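Robot Learning in Practice
Handout 3: Collecting demonstrations for a tidying task
Course leader: Nayara Furtado. Lab sessions: Natanael Marinho and Killian Carré.
Updated Jan 16, 2023

Last time we finished with a policy that had learned beautifully from its examples and then fell to pieces the moment the table was moved. Lots of you asked good questions afterwards, and nearly all of them were really questions about the data! So this handout stays with the data. We will look at how the examples are gathered, what goes into one, and which ones you should throw away.

3.1 The task

Our running task is "put the litter in the bin". It sounds easy, and for you it is, but think about what the litter can be: a stiff bottle that rolls, a wrapper that weighs nearly nothing, a paper bag that folds up under the fingers, a tissue that gives way wherever you touch it. Each of these wants a different approach from the gripper. With two arms there is also the choice of which one goes, and people make that choice without noticing they have made it.

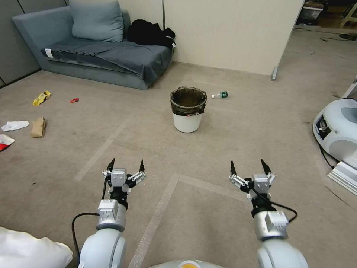 An episode runs from the moment the operator takes control until both arms are back at rest. We record the camera views, the joint positions of both arms, the opening of each gripper and the operator's commands, all on one clock. Please check the clock first when something looks odd. A small delay between camera and joints will teach the policy to close its fingers late, and you can lose a whole afternoon blaming the network for it (Natanael and I both have).

3.2 Laying out the start

The policy can only learn to cope with what it has met, so the starting layouts matter as much as the driving. Before each episode, change at least one of these:

- which items are out, and how many
- where each item lies and which way it points
- where the bin stands in relation to the arms
- what sort of bin it is, and how its liner sits

Write the layout down before you start. If you choose it as you go, your hands will put the bottle in the same comfortable spot again and again. Killian plotted the bottle positions from last year's first batch and they made a lovely tight clump just to the right of the bin!

3.3 Driving well

Go at a steady pace. Long pauses while you think are a real nuisance, as the policy learns to pause too, and once it has stopped it may see no reason to start again. If you need to plan, plan before the episode begins.

Keep the gripper in view of the head camera whenever you can. The bin rim is the tricky part: an arm reaching across can hide both the item and the opening.
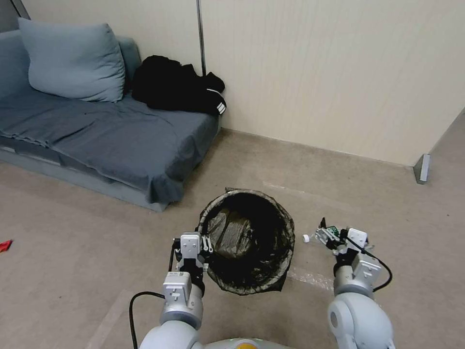
Do keep your recoveries. If a bottle slips and you pick it up again cleanly, that is one of the most useful things you can give the learner, because sooner or later it will drop one itself and need to know what comes next. What we don't want is ten seconds of fumbling followed by giving up.

3.4 Sorting the episodes

Last year's set had 487 episodes. After review we kept 344 as clean and marked the other 143 as partial or failed. Nothing was deleted. Partial episodes can often be cut into shorter pieces, and failed ones are handy if you want to train a success detector (see Handout 5).

Of the clean ones, 196 included a bottle. Is that too many? Have a think about how you would decide, and bring your answer to the lab.

3.5 For the next lab

Work in pairs. Write out twelve starting layouts, swap them with another pair, and drive the ones you are given. Label every episode on the same day, while you still remember it. Then watch two of your partner's episodes at half speed and note each place where you would have moved differently.

Booking sheet for the robot is on the door of the Ekstead room. Questions about the recording software go to Killian.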